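Flilta household list – message posted August 11, 2019
Subject: Re: Green mug, and cups for the coffee table

> Hello all,
> In May we agreed that every member brings one cup for the coffee corner in Tondirport. Now the shelf is full and I still drink from paper. Which cup is good under a capsule machine? And is the green one free for everybody?
> Adjei group, second floor

Dear list,

I try to answer both questions. The green mug is for everybody, please use it. It is the bright one with the small printed pattern, so you will find it quickly on the black table.

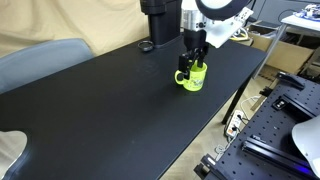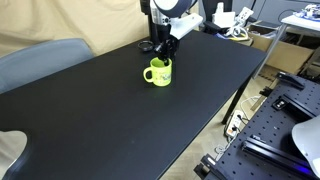
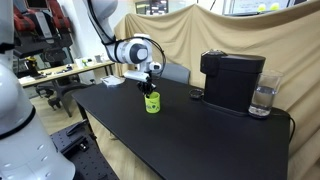 Which cup to choose

For a capsule machine I prefer a cup which is not too tall, otherwise the coffee splashes on the tray. I tried 5 cups from our shelf and 2 of them did not fit at all under the spout. The Tekila cups are nice to hold, but they are too wide at the top and the coffee is cold after a short time.

What to do with the others

There are 12 cups on the shelf and I think this is too many for us. Please take yours home if you do not use it – I will put the remaining ones in a box beside the sink. I would also be thankful if everybody rinses the cup directly after drinking, as the dark ring inside is difficult to remove later. Bicarbonate helps, but you must leave it overnight.

If somebody knows where to buy descaler in a bigger bottle, please write to the list.

With kind regards from the first floor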